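When a Robot Does the Dishes, What Do the People Do?

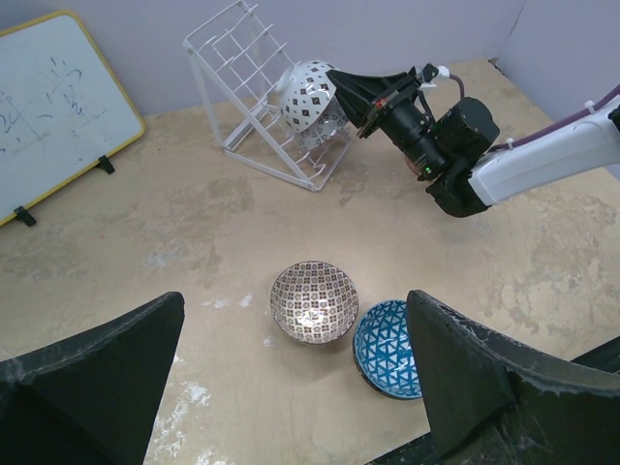

I used to think dish work was the most boring job in the world. Then I spent a morning in April at the lunch kitchen in Urnstead, where they cook for 600 people (600!), and I changed my mind. It's one of the hardest jobs in the building. Bowls come back all at once, they're slippery, and everybody wants them clean again five minutes ago.

Picking up a bowl feels easy to you because you've been practicing since you were a baby. Try it slowly. Your eyes find the rim, your thumb goes on one side, your fingers go on the other, and you squeeze just enough. Squeeze too hard and a thin bowl might crack. Too soft and, well, you get the broom.

A robot arm has to be taught every bit of that. It has joints that bend a bit like your shoulder, elbow and wrist, and instead of a hand it has a gripper. Most of the ones I've met have only two fingers! So it can't cuddle a bowl the way you do. It pinches it by the edge. And if the bowl is tipped on its side in a wire rack, the robot has to work out which way the rim is facing and slide its fingers in without bumping the wires. Patterns can make it harder too. Diamonds and leaves and triangles look pretty to us, but a computer has to figure out which lines are painted on and which line is the real edge of the bowl.

So who teaches it? In Urnstead, that's Mireille Yammine. She washed dishes there for 9 years before the arm showed up, and she told me she was pretty worried when she heard about it. Would there still be a job for her? That's a fair thing to worry about, and I don't want to skip over it. When a machine comes to a workplace, some jobs shrink. Before the arm, the dish room had 11 people on a shift. Now it has fewer, and the others moved to cooking and serving. Some of them like the new work. One man told me he misses the dish room, mostly the singing.

Mireille stayed. Her hands used to ache at night from gripping wet bowls, and now they don't. But she has a new kind of tired, she says, a thinking kind. She watches the arm, stops it when it gets stuck, and shows it bowls it hasn't met before. She had to take classes for that, and she got paid while she took them, which I think matters a lot.

Her boss, Ottilie Kofler, let the workers decide which jobs to hand over first. They picked the racks, because of all the bending. They kept checking for chips and cracks for themselves, since a person can run a thumb along a rim and just know.

Want to try being the robot? Get a plastic bowl and 2 wooden spoons, one for each hand. Now pick up the bowl with only the spoons and stand it in the dish rack. Ask a friend to time you. My best go took most of a song on the radio, and I dropped it twice.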